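Domlow Merger Notes, desk edition

I put this together after my third merger filing, when I got sick of flipping between the thresholds, the deadlines and my own scribbles. It's a spiral-bound guide to merger control for small legal teams (mine is 2 people, so I know the feeling!). You get 15 chapters on market definition, turnover tests, waiting periods and what to do when an authority stops the clock. My favorite is the one on gun-jumping, mostly for the sample emails you should never send.

Item no. 3096. Ships flat from our Partington office. Order 20 or more and I'll add the update sheets for free, every August, for as long as you keep the set. 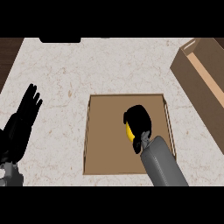 Halima Mfinanga: I'd like more on remedies in the next edition, the divestiture part felt short to me. The waiting period tables are great though and I use them all the time.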